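Bernside Word List

So this is my word list. It's a plain text file of dialect words from Bernside and the two villages up the road, one word per line, with a meaning and (when I have one) a sentence somebody said to me. I started it because my grandmother used words I couldn't find in any dictionary, and then it kind of got away from me!

What's in it

There are 167 entries right now. Of those, 138 have an example sentence, and the others are still waiting for one. Weather and food are well covered. Farming words are thin, so if your family kept sheep, please write to me.

Files

words.txt — the list itself, tab separated, UTF-8
sources.txt — initials and village for each speaker who said yes to being listed
maybe.txt — 13 words I've only heard once and don't fully trust

Spelling

I spell things the way they sound to me. Gemma Fothergill spells half of them differently, and her versions are in the fourth column. If you're searching, search both columns. I mean it, I lost a whole evening to one missing "h".

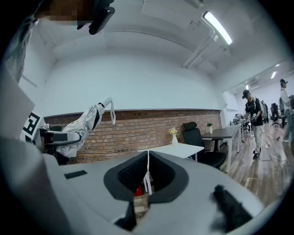 Dark gray funnel opening, thin white strap hanging across it.

Known problems

Plurals are a mess. Some entries have them on the same line and some get their own line. Damian Śliwiński wrote a little script that catches most of the doubles, but it chokes on apostrophes, so run it on a copy.

Using it

Take it, change it, print it, whatever you like — just keep sources.txt with it. Fixes are welcome by email or as a pull request, and small ones are easier for me to check.

Last updated Aug 12, 2022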